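Tidying up with Viltik: a chat with Birutė Raudsepp
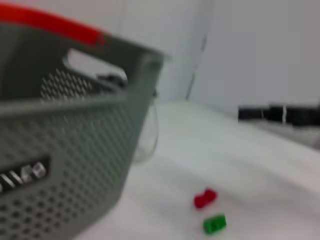 Red block, green block and the grey basket, from the Viltik's wrist camera.

I'd been itching to get a proper look at the Viltik tabletop arm kit, so when Birutė Raudsepp from Galtia offered me an afternoon with one (and a pot of very strong coffee) I was out the door before she'd finished the email.

Birutė looks after the training side of the kit, and she's great fun to talk to. The first thing I asked was why everything starts with toy blocks. "They're cheap, they're bright and you can drop them all day," she laughed. "I started people on teaspoons in July. Never again!"

The kit is $1498 and comes with the arm, the gripper, the wrist camera and 11 ready-made tasks. Tidying blocks is task one. You guide the arm through the job by hand, it records what you did, and then it has a go by itself. Birutė reckons 15 run-throughs will get you started, though she did 175 for her own demo. "I got a bit carried away," she said. "My colleague Senan had to take my chair."

I wondered about the camera view, which gets awfully smeary when the arm moves quickly. She didn't dodge it. "Slow down, that's my advice. Everyone whips it about on day one, and then they ask me why the colours have gone soft." I'm guilty as charged there!

My one real grumble is the manual, which is thin on what to do when a grasp fails. Birutė says a longer one is being written now, and she's promised me a copy to scribble on.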